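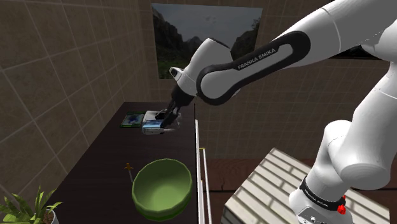 Kitchen table

A kitchen table is a table kept in or next to the kitchen and used for meals, homework, bills, gossip and pretty much everything else a household gets up to. I grew up under one (literally, I had a blanket fort there until I was eight), so forgive me if this entry runs warmer than the ones on sideboards and stools!

Origins

People have eaten near the fire for as long as there have been fires, but a table that lives in the kitchen for good is a newer idea than you'd think. In a lot of older homes the meal was served on boards laid across trestles, and the boards went back against the wall afterward. That's where we get "board" in "room and board," by the way. Once the cooking moved onto a proper stove and the floor space opened up, the table could stay put, and it did.

In Culholm, where my mother's family is from, the usual table was long and narrow with a drawer at one end for bread. My neighbor Dragica Janevski still has hers and still keeps bread in it. I asked how old it was and she said older than the house, which I can't check but I'd love to believe.

Size and shape

Most kitchen tables are rectangles. Round ones are friendlier for talking and terrible for rolling out dough -- I've tried both ways. The drop-leaf kind folds down when you don't need it, and in a small apartment that can be the difference between having a table and eating on the couch.

Height matters more than people expect. A table made for kneading is often a little lower than one made for dining, so you can lean your weight into it. If you've ever had sore shoulders after making pie crust, try a lower table before you blame the pie crust.

Woods and finishes

Pine is cheap and soft and dents if you look at it wrong. Oak and maple hold up better and cost more. The Berisha workshop in Woltby used to turn out beech tables with an oiled top, and according to Ilir Perić, who did their books for years, they sold 1,179 of them before the shop closed. I paid 400 dollars for mine secondhand, and the seller wanted 1,100 at first, so I'm still a bit proud of that.

Oil finishes need redoing now and then but are easy to patch. Varnish shrugs off spills until it cracks, and then you're sanding the whole thing on the porch in August like I was. Painted legs with a bare top is an old farmhouse habit and I think it's the prettiest of the lot.

The pile
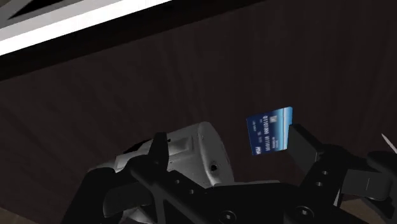 Every kitchen table I've known grows a pile. Mail, keys, school forms, a coupon for something you don't even eat. Krešimir Shehu wrote a funny little booklet on this called The Wisar Household Papers, and his argument is that the pile marks the end of the table where no one sits. In my house that's the end by the radiator, so I'd say he's right on the money.

Some families clear the pile every evening before supper. Mine slides it six inches to the left.

As a workplace

Long before anyone had a home office, people ran small businesses from the kitchen table -- dressmaking, bookkeeping, letter writing for the neighbors. Nazma Hettiarachchi started her tailoring school at hers with a borrowed sewing machine and four students, and she says the light was better there than in any classroom she rented later on.

Care

Wipe up water right away, use a trivet, and tighten the leg bolts once a year. For white heat rings on a waxed top, rub in a bit of mayonnaise, leave it overnight and wipe it off. I know how that sounds, but it worked on mine!

See also: Bench; Bread drawer; Drop-leaf table; Tablecloth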